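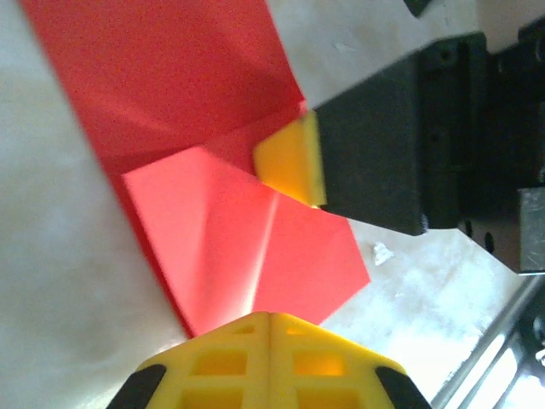
Última actualización: 28/09/2022

Tiempo de lectura: 3 minutos

Doblar una hoja de papel por una línea recta es un ejercicio de primaria. Para un brazo robótico es una de las tareas más ingratas que se le pueden encargar, y por eso el laboratorio de Tadbridge la ha puesto en el centro de Muveck, su programa de recogida de ejemplos para sistemas que aprenden por imitación.

El método es sencillo de contar. Un operador guía el robot durante un pliegue completo y el equipo registra lo que ven las cámaras y la posición de las articulaciones. Cada registro es un episodio. Hasta ahora se han guardado 1,401, de los que 454 corresponden a papel; el resto se reparte entre telas, cables y bolsas.

El papel rojo se eligió por contraste. Sobre una superficie blanca, el borde se distingue bien, y la cara doblada recoge la luz de otra manera que la de abajo. Los dedos amarillos, con su celosía de huecos rectangulares, ceden un poco al apretar. Una pinza rígida marca el papel en el sitio equivocado y ya no hay forma de corregirlo: la fibra conserva la arruga y la hoja va a la basura.

Un episodio dura alrededor de 40 segundos. La parte lenta es la del medio, cuando hay que sujetar la solapa y asentar la arista sin arrastrar lo que queda debajo. Los operadores nuevos tienden a bajar demasiado deprisa. En la sala de Espinoza, donde se graba por turnos, se les pide que hagan el primer día solo pliegues en diagonal.
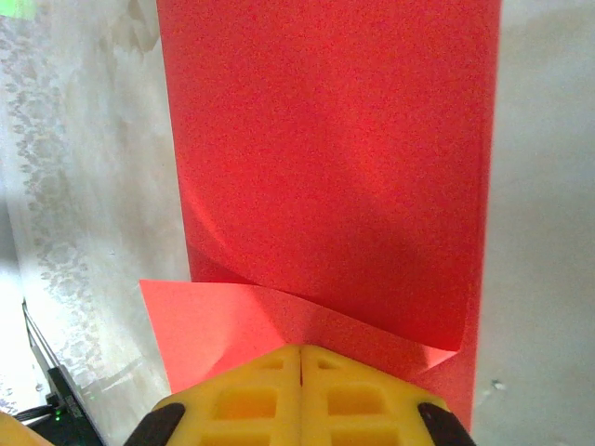 La pinza presiona la zona doblada de una hoja roja.

No todo lo que se graba se aprovecha. De los episodios de papel han pasado la revisión 386. Los demás se apartan por un salto en la señal, una pausa larga del operador o una hoja que se escapa de la mesa. Los fallos con recuperación, en cambio, se conservan — un pliegue torcido que el operador rehace enseña algo que uno perfecto no contiene.

Las etiquetas se ponen después, con Flolten, una herramienta interna que divide cada episodio en fases: acercamiento, contacto, presión y retirada. Es un trabajo pesado y todavía manual. Dos personas marcan el mismo episodio por separado y, si no coinciden en el momento del contacto, lo revisa una tercera.

En octubre empezará la siguiente tanda, con papel más fino y dos dobleces por hoja.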